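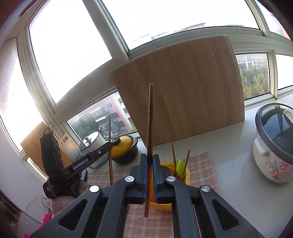 Journée portes ouvertes : organiser un poste de démonstration avec pinces à main, objets fins
Posté par Warrick Ormsby dans Robotique / Préhension

Bonjour,
L'atelier de Peltwood ouvre ses portes un dimanche de mai et je suis chargé du poste « préhension ». Le principe retenu : deux pinces parallèles tenues à la main, un plan de travail de cuisine, et des visiteurs qui saisissent eux-mêmes des baguettes en bois pour les déplacer d'un support à l'autre. L'an dernier, à Kilivwood, le même poste utilisait des gobelets et les gens passaient sans s'arrêter.

Contraintes : 40 visiteurs inscrits le matin, passage par groupes, une seule table. Les doigts ont des patins bleus striés. Mes essais donnent ceci : prise correcte quand la baguette est verticale et bien centrée entre les patins, rotation dès qu'elle est saisie près d'un bord. Avec deux pinces en même temps (une par main), la plupart des débutants serrent trop et perdent l'alignement.

Trois points à régler :
- faut-il imposer une hauteur de prise sur la baguette ?
- une ou deux pinces par visiteur ?
- comment éviter que le support bascule quand on extrait la baguette ?

Merci d'avance.

Alby Kereama
Réponse acceptée

Hauteur de prise : oui, mais avec une marge. Sur une baguette conique, la section varie sur toute la longueur. Si les patins sont parallèles, la partie la plus fine n'est tenue que par un contact étroit et elle pivote au moindre effort latéral. Faites saisir dans le tiers épais et marquez la zone au crayon. Évitez le ruban adhésif, qui change le frottement et fausse la démonstration pour le groupe suivant.

Nombre de pinces : commencez avec une seule. La deuxième n'apporte quelque chose que pour le transfert d'une main à l'autre, exercice que je réserverais à la fin du passage. Pour un transfert, la main qui reçoit doit prendre au-dessus ou au-dessous de l'autre avec un écart franc, sinon les doigts se touchent avant le serrage. La main qui donne n'ouvre qu'une fois la seconde prise fermée. À dire à voix haute avant chaque essai, les visiteurs l'oublient.

Support : lestez-le. Un pot à ustensiles en plastique est trop léger et part avec la baguette si l'extraction se fait en biais. Du riz au fond suffit, ou des billes de verre. Vérifiez aussi la nappe si vous en mettez une : le tissu glisse sur un plan lisse, il faut le pincer aux coins.

Pour le débit, j'ai compté 26 passages dans la matinée à Beaudoin avec une seule table, explication comprise. Avec 40 inscrits vous serez court. Réduisez l'explication, ou doublez le poste - la deuxième solution demande un animateur de plus.

Stulex

Mettez des crayons à la place, c'est moins glissant et tout le monde en a. Chez nous personne n'a eu de problème.

Commentaire de Warrick Ormsby
Un crayon hexagonal se cale à plat contre les patins, l'exercice perd une partie de son intérêt. Je garde les baguettes. Essai refait hier avec du riz dans le pot : plus de basculement, même en extraction inclinée. Pour la zone au crayon, je confirme que les rotations diminuent nettement. Reste le débit, je vais demander une deuxième table.

Commentaire d'Alby Kereama
Prévoyez des baguettes de rechange. Les pointes s'abîment quand elles heurtent le fond du pot.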